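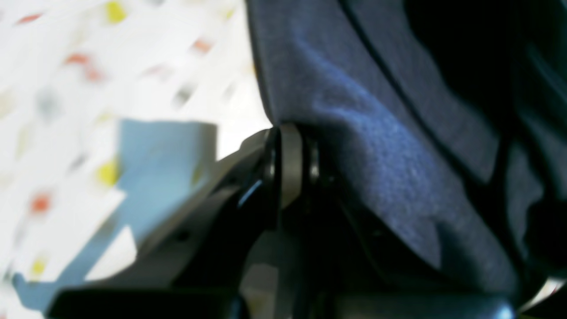 Do you have to read the stories in a collection in the order they're printed?

Most collections can be read in any order, but if the stories share characters or a town, the printed order usually matters.

Reading order in short story collections
Board: Short Fiction

plumcake_reader
I'm halfway through Saludo and I think I messed it up. I read the title story first (it's the last one in the book) and then went back to the start. Now I keep running into people I already know the end of. The aunt in the second story, for example. I already know she sells the house. Does anyone else skip around, or do you all go front to back?

tillerman
Front to back, always. The writer and the editor spent time on that order. I wouldn't start a record on side two.

oxbow77
I start records on side two all the time.

With collections I read the shortest one first to see if I like the writing. If I do, I go back to page one. If I don't, the book goes back to the library and I've lost ten minutes.

marginalia_k
Depends on the book. Saludo is a linked collection, so you did spoil some of it for yourself. The jacket on my copy only says "stories," so I wouldn't blame you. The aunt shows up in four of them and the house is in nearly all of them. For a regular collection with nothing shared between the stories, I don't see how it could matter.

tillerman
It can matter even then. Geltamitz has no shared characters and it still works better in order. The early ones are short and kind of cold, and by the time you get to the long one about the ferry office you've been set up for it. I've lent it to people who went straight to the ferry story because a review praised it, and they all came back and said it was slow.

oxbow77
It is slow.

tillerman
It's patient.

oxbow77
There are six pages where he fills out a form.

marginalia_k
I liked the form.

plumcake_reader
OK, so should I start Saludo over, or just keep going? I have four stories left. I'm enjoying it fine, I just feel like I'm getting a different book than everybody else got.

gravelroad
Keep going. I read it in order and knew by the third story that she was going to sell the house. There are hints all over, like the realtor's card on the refrigerator. I don't think that part is meant to be a surprise. The part about the brother is the surprise, and it's in the story right before the title one, so if you haven't read that yet you're still okay.

plumcake_reader
Haven't read that one. Please don't say any more.

gravelroad
I won't.

hollis_and_pine
Different view from most of you. A lot of stories in collections came out in magazines first, years apart, and not in the order the book has them. The first readers got them one at a time with other people's work in between. So I don't treat the book order as sacred. I read one story, then read something else for a few days, then read another. If I read three by the same writer in one sitting, they run together and I can't remember which marriage was which.

tillerman
Sure, but most writers revise for the book. Names get changed to line up and endings get cut. At that point the order is part of the work.

hollis_and_pine
Some do. Plenty don't. I've compared a few against the magazine versions and found a couple of commas moved.

marginalia_k
Agree on spacing them out. I tried to read Ondasville straight through on a train and by the end I was mad at everyone in it. I went back in November and read one a night and thought it was one of the better books I'd read that year. Same book, and I read it in the same order both times.

birchbark2
I have the big collected edition of the Plotlow stories, the 1353-page one. Nobody is reading that front to back. It's arranged by date, and the first 100 pages are student work. I'd tell anybody to start in the middle and save the early ones for when they already like the writer.

tillerman
I read that front to back.

birchbark2
How long did it take you?

tillerman
Most of two years. I'll give you this much, the student work is rough. I still liked seeing where the dog story came from. There's a bad version of it early on with no dog.

oxbow77
A collected edition is a different case anyway. That's an archive. The order is just the calendar. Nobody sat down and thought about which one should follow which.

marginalia_k
Right, I'd split it up that way too. Linked stories, go in order. A collected edition, start wherever. For the ordinary kind I'd go in order the first time but not worry about it.

hollis_and_pine
I'd still say skip around on the ordinary kind. Editors tend to put the strongest one first and the second strongest last, and the weak ones end up in the middle. If you know that, you can read the two ends and decide if you want the rest.

gravelroad
The best one in Ondasville is dead center, though. The one with the school bus.

hollis_and_pine
I didn't care for the school bus one.

gravelroad
Then we can't help each other.

plumcake_reader
Update: I finished Saludo last night. Read the last four in order, including the brother one. gravelroad was right, I didn't see it coming, and then I reread the title story and it was a different story. The phone call at the end, which I thought was about the house, isn't about the house. So I got to read it two ways. I still wish the jacket had said the stories were linked.

tillerman
Glad it worked out. Try Geltamitz next, and leave the ferry office where it is.

oxbow77
Bring a pen for the form.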